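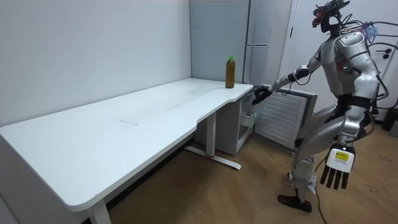
# korletey-balance

Whole-body controller for reaching while the robot stands on one or two feet. It takes a hand target and a foot contact state and gives joint torques. Planning is not included – use `ruvwood` for this.

## Run

```
./korletey --config desk.yaml --rate 2000
```

The rate is in Hz. Lower values start, but we do not test them.

## Known problems

- Changing contact state during a reach can make the hand target jump. See issue 159.
- `desk.yaml` must list the table edge as an obstacle, or the wrist path is planned through it.

Questions: Paora Lockyer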